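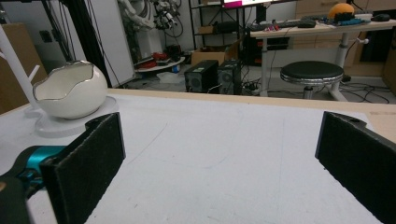

Page last changed: 17th March, by Signe Kragh

Hand-held gripper, rim bowl, notes from the replay work

Picking up from where Malou and I left the trajectory filter. The short version is that the jitter near the rim was ours and had nothing to do with the tracking! I am so pleased about this that I am writing it down before I tidy the code.

Background for Baldur, who asked. When we replay a hand-held recording in the planner (Merard, the new branch, not the one on the old machine), the path comes out lovely and smooth over the open table and then starts to shiver as the fingers close in on the bowl. We had all blamed the pose estimate. White bowl, white base, white sheet, very little for the tracker to hold on to, so it seemed a fair guess. I spent a whole morning turning up the feature count and got nothing for it except a slower run.

What I did today was plot the raw poses next to the filtered ones, which I should have done at the start. The raw ones are fine. They wobble a bit, as hands do, but there is no shiver in them. It appears only after the filter, and only where the finger opening is changing as well. So I went looking for anything that touches both, and there it was: the resampler takes its time stamps from the finger width stream and then uses them for the poses without shifting them. The two streams start at slightly different moments. Over the open table the hand moves at a steady speed and you never notice. Close to the rim it slows, stops, creeps forward, and every bit of that gets smeared.

Fix: resample each stream on its own clock, then line them up once, at the end. It is a small change in one function and I have put it on a branch called costisik-clocks. Malou, please look at the interpolation for rotations in particular. I have used slerp between neighbours and I think that is right, but I was in a very good mood when I wrote it.

Replayed the bowl recordings with the change in. The approach is beautifully clean now – I sat and watched it in the viewer far longer than I needed to. The left finger comes in past the jagged edge without twitching, and the closing motion starts where the hand really started closing. I have not run it on the arm yet. Simulator only.

Things still open:

The rim itself. Our collision mesh for the bowl is still the lazy one, a plain half-sphere with the top sliced flat. The real one is shaped like a cracked eggshell and goes up and down all the way round, so the planner believes in space that is taken and refuses space that is free. Aksel has a scan he likes better but it is heavy, and the planner crawls with it. Could we try splitting it into convex pieces? He thinks 100 pieces is plenty. I would start with fewer and see what breaks.

The stand. At the moment the white rod and its side branch are not in the planning world at all. The replay follows a human hand, which steers round them without thinking, so it has never mattered. The moment we let the planner choose its own way in, it will go straight through them. I will add two capsules as a first go.

Depth on the white sheet. There are patches where the depth just drops out, and the faint lines and scuffs seem to help more than they hurt. I would like to leave the sheet as it is for now, so please don't swap it for a clean one.

Finger padding. The contact model has it as rigid. Foam is not rigid. Sirkka has a simple spring version in the Vasiliu repo, with stiffness set to 1000, and says it was tuned on something else entirely. I will borrow it and see.

Later, same day. Malou has been through the branch. Rotations are fine, but she found that I drop the last sample whenever the streams end at different times. Fixed, with a test. She also wants the alignment offset written into the log so we can see it drift between recordings, and I wish I had thought of that. Added. The first 5 recordings all give nearly the same offset, so I am inclined to believe it.

To do next: merge, rerun the whole Prarkstead set overnight, compare the closing times before and after. If those hold up we can try the arm at a low speed, well before the April demo. Aksel to send me the scan.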